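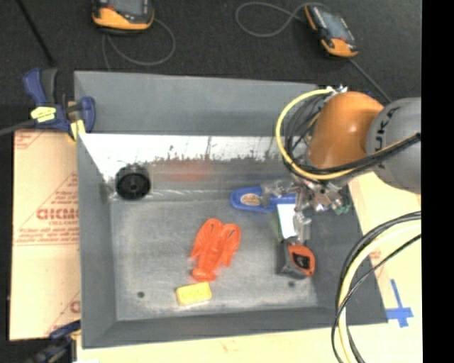

Working to the Rules: Safe Practice in a Student Bin-Picking Cell

Final project report
Bezawit Tekleab
Submitted 2025-07-06

1. What the project was for

When I started in January I thought this would be a report about grasping. I wanted an arm to reach into a bin of mixed objects, pick one, and put it somewhere sensible. I still love that problem! But the lab already had people working on it, and my supervisor suggested I look at something the group kept putting off: the rules we work under, where they came from, and whether anybody could follow them on a busy afternoon.

So the project became a review of practice in our own cell, which everyone calls Mondis. I read the standards that apply, compared them with our lab sheet, rewrote the sheet, and then watched how the new version held up over a semester of picking runs. I'd expected the reading to be dry. It was easily my favourite part.

2. The documents

The starting point for industrial arms is ISO 10218, which comes in two parts. Part 1 is aimed at the robot itself and Part 2 at the application and its integration. In Australia and New Zealand these sit in the AS 4024 family of machinery safety standards. ISO/TS 15066 deals with collaborative operation, where a person and a moving arm may share a space, and ISO 12100 gives the general method for risk assessment.

It took me a couple of weeks to see that Part 2 was the one I most needed. A student group that bolts on its own gripper, runs its own cables and chooses what goes in the bin is doing an integrator's job, whether or not anyone has used that word. An arm can come with excellent paperwork and still be part of a poorly assessed application. The end effector, the workpieces, the bench and the way people approach it all have to be considered together.

The second thing I learnt is that "collaborative" describes an application. A light arm holding something sharp needs the same careful thinking as a heavier one. Our old lab sheet got this wrong in its first line, where it said the arm was "safe to touch in all modes". That line is gone.

3. The old sheet

The old sheet had been added to by each year's students and never trimmed. Some of it was very good. Some of it referred to a cupboard that went in the last renovation. My main complaints were these.

It mixed rules with advice, so "wear closed shoes" and "try to save your logs often" had the same weight.

It never said who could change the speed limit.

It told people to "check the area" before a run but gave no list of what to check.

It said nothing at all about objects. You could put anything in the bin, provided it fitted.

4. The new sheet

The new version has nine rules and fits on one side of paper. I've left the wording as it hangs on the wall.

Rule 1. One person is the operator. Say out loud when it changes.
Rule 2. The operator can reach an emergency stop without taking a step.
Rule 3. Nobody's hands go in the bin unless the arm is in a protective stop and the operator has said "clear".
Rule 4. New code runs at reduced speed until it has finished a full session without a fault.
Rule 5. The bin and its clamps are checked by hand before the first run of the day.
Rule 6. Cables are checked through the full range of wrist motion after any change to the gripper.
Rule 7. Only objects on the object list go in the bin.
Rule 8. Every stop is logged, including the ones you caused on purpose.
Rule 9. Speed and workspace limits are changed by the lab supervisor only.

Rule 6 deserves a few words. An arm that does bin picking spends its day twisting its wrist into awkward poses, and anything routed along the outside goes with it. A cable loop needs enough slack for the furthest rotation without hanging low enough to snag on a rim or an object. We now jog slowly through the extremes with one person watching only the cables. It's tedious, and I'd keep it over almost anything else on the sheet.

Rule 5 is there for a similar reason. A bin that shifts under a push moves every grasp point with it, and the arm may then drive into a wall it believes is somewhere else. Clamping the rim is cheap. Checking the clamp takes a few seconds.

5. The object list

I had a wonderful time with this one. We wanted variety, because a picker that only meets boxes learns very little: hard things and soft things, long things, flat cards, small blocks, toys with claws and legs that poke out in every direction. A toy lobster is a brilliant test. There are so many places to grab it, and most of them are bad.

But variety needs limits. To get on the list, an object must have no exposed blade or point, no glass, no liquid and no loose battery. It must survive a drop from the top of the lift. If it has a spring or a moving part, such as a tape measure, it has to be locked or judged harmless if it lets go in the gripper. Each object gets an entry in Codo, our shared inventory, with its weight and the date it was last looked over.

6. Watching it in use

I logged runs in Mamo, the group's run tracker, through the semester. We recorded 2954 pick attempts across 471 runs. I haven't tried to turn the stop log into an injury-prevention figure, and I'd be wary of any student report that did. What I can describe is how people behaved.

Rule 1 was adopted straight away. People liked saying it. Rule 8 was the hard one — students felt that logging a stop was owning up to a mistake, and for the first few weeks the log was suspiciously thin. I changed the form so the first box reads "What did you see?" and asked the supervisor to log her own stops too. Entries became longer and much more useful after that.

Rule 4 caused arguments. "A full session" meant twenty minutes to one person and a whole afternoon to another. I should have defined it, and I've asked for it to be fixed in the next revision.

7. What I'd hand on

The second cell, Girnau, will take on the same sheet next semester, with its own risk assessment done from scratch. Please don't copy ours across! The gripper is different, the bench is open on two sides, and rules 2 and 6 will both need fresh thought.

I'd also like somebody to look at remote operation. Our sheet assumes the operator is standing in the room, and already two students have asked about starting runs from home. My answer was no, under rule 2. The next person should work out what a proper answer looks like.

The stop log, the object criteria and the blank checklists are in the project folder, along with my reading notes on Part 2. The notes are long and a bit excitable, but the clause references have been checked.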